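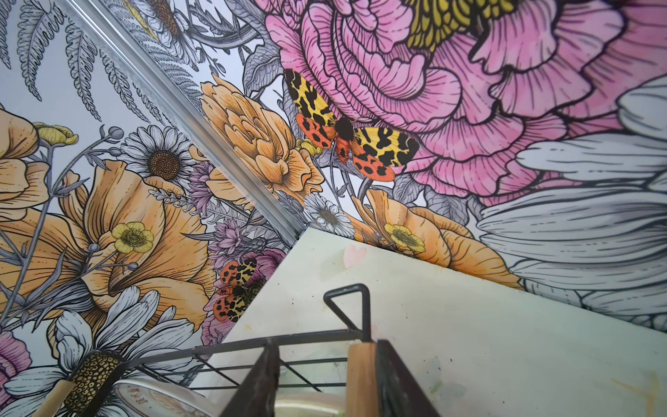

4.2 Patterned wall coverings and the use of corner shelving

The second group of households differed from the first in the finish of the storage wall. In the Onstead homes the walls behind the shelving were painted a single pale colour. In the Godton homes they carried patterned coverings, chosen by the occupants before the study began. Pellegrini and Marras conducted the visits in March, and the same recording sheet was used for both groups.

Large floral designs were the most common choice in Godton. Figure 3 shows one such covering, a mural of poppies, daisies and peonies drawn in heavy black outline, with moths among the flowers. The pattern covers both walls, and a thin silver metal trim marks the line where they meet. A flat white shelf board stands against this background. Occupants of homes with coverings of this kind tended to speak of the wall first and the shelf second, and several described the shelf as something that had to "stay out of the way" of the design.

Figure 3. Corner with floral mural covering, metal corner trim and white shelf board, Godton group.

This attitude had a measurable effect on how the shelves were filled. Of the 23 households in the Godton group, 20 kept at least one upper shelf clear or nearly clear at the time of the visit. The remaining three used every shelf to its full depth. In the interviews, occupants with a clear upper shelf gave the appearance of the wall as a reason more often than lack of need or difficulty of reach. One respondent stated that she had moved a row of storage jars to a cupboard in the hall - a less convenient place, by her own account - so that the largest flower would not be hidden.

The scale of the pattern also mattered. Where a motif was repeated at a small size, occupants were content to cover part of it, as the same flower could be seen elsewhere. Where a single bloom filled much of a wall, they were less willing to do so. This agrees with the earlier Skimbridge pilot, in which large motifs were treated in much the same way as framed pictures.

Corners presented a separate difficulty. A mural that continues across two walls must be matched at the seam, and small errors are easily noticed at eye level. Five households reported that the match had been poor when the covering was first hung. Four of these had since fitted a trim, and the fifth had placed a tall cabinet in front of the seam. Trim was generally regarded as an acceptable solution, although two occupants found that it made shelf boards harder to fit tightly into the corner. The resulting gap was small, but it collected dust and allowed light items to slip behind the board.

Cleaning practice is considered in Section 4.3. It should be noted that the Greco scale, used there to rate visible clutter, was developed for plain interiors. Raters found it harder to apply where the background was itself busy, and scores for the Godton group were therefore assigned by two raters working separately.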